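Newspaper obituary costs – what did you pay?

tuvmont_gal
Posted Saturday, 9:40 am
My aunt died last week and I'm writing the obituary. The Lirkent paper quoted me 300 dollars for one day, and a photo is extra. The funeral home will put it on their website free. Is the paper still worth it?

patport17
Depends how old her friends are. My dad's crowd all read the print edition. We paid 400 and I don't regret it, because two men from his old shop came who would never have looked online.

hollis_b
I'd skip it. We only used the funeral home page for my mother and the church was full. People call each other.

tuvmont_gal
She was 88 and most of her friends don't use computers, so I'm leaning toward print. The draft is too long, though. I have all the nieces and nephews in it by name, plus her years at the Brzozowska bakery and the church choir.

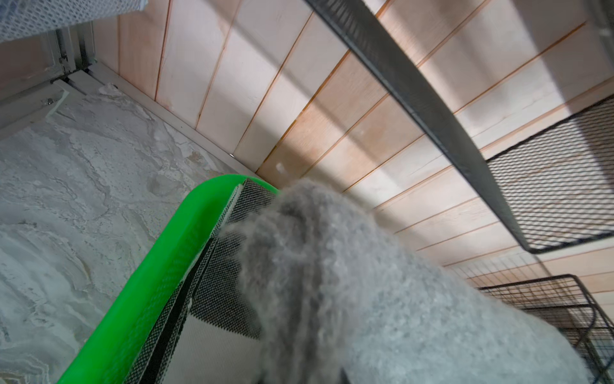 The paper charges by the line after the first 17, so the nieces and nephews are the obvious place to cut. My cousin says if one is named they all have to be.

patport17
Your cousin is right. Put "many nieces and nephews" in print and the full names online.

hollis_b
Don't print her street address or full birth date either. Month and year is enough.

quillback
Disagree on the birth date. I do family history, and a full date in an old obituary has settled more than one argument for me. The address I'd leave out.

hollis_b
Fine for 1950. Today people use those dates to open accounts.

tuvmont_gal
I'll go with the year only in print. The short version is down to 16 lines with the bakery still in. Does the service time go at the top or the end?

patport17
End, last paragraph. Check the deadline too – ours was 3 pm the day before.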